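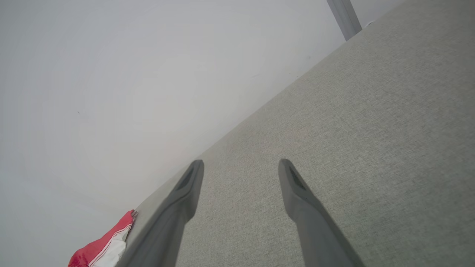
April 22, 2023

Dye bench, day two of the madder vat. I came in early to beat the heating and found the fleece samples had gone a proper brick red overnight, a lot deeper than I'd hoped for! I'd left them in the cooled liquor with the lid on, which Kausar Gilani has been telling me to do for months, so there's a mug of tea owed.

For my own sake, what went in: 52 g of scoured wool in three hanks, all from the same cone, mordanted in alum last week at 18 per cent of the dry weight. Madder is the chopped root from Laltley, the new bag, soaked in a bucket first and then simmered very gently. I kept it at 60 degrees for the first hour and then got distracted by a phone call and it crept up to 71 before I caught it. Hank C was the one nearest the element and it's browner than the other two. Could be the heat, could be that it was squashed against the side of the pot. I'd like to say heat but I can't prove it from one go.

Rinsing took ages. Five changes of water and still pink on the fifth. I gave up and hung them on the rail over the sink - please don't put anything pale underneath until they've stopped dripping.

Water. I'm more and more sure the water is half the story here. The tap at Dakisham is hard as nails and the reds come out warm and rich, and when I did the same recipe with rainwater from the butt at home I got a sort of tired apricot. (Nice apricot, mind you, I made a hat of it.) I've put a pinch of chalk into a jar of rainwater and I'll run a small hank in that and another in plain rainwater side by side, same root, same pot of simmering water round both jars. That ought to settle it, or at least give me something to argue with.

Weld next. The seedlings in the trays out the back are doing very little and I don't think we'll be cutting any of it before the end of June at the earliest. There's enough dried stuff in the blue tin for one more yellow, so if you want to use it, write it on the lid.

Oh, and the scales. They're drifting again. I put the 1000 g weight on and got 19 g over, took it off, put it back and it read dead on. Batteries changed, no difference. Until it's sorted I'm weighing everything twice and writing both down, and I'd be grateful if everyone else did too. Warraich might still have the old balance in the cupboard, I'll ask.

Lightfastness strips: cut from hanks A and B this morning, wound on card, half of each covered with foil, taped in the south window next to the onion skin ones. The onion skin has faded badly already and I've only myself to blame for that one, I skimped on the alum.

Things I still need: more pH strips, a lid that fits the big pan, and string. Who keeps taking the string?

Leftover madder liquor is in the lidded bucket under the bench. There's at least one decent coral left in it, so don't tip it.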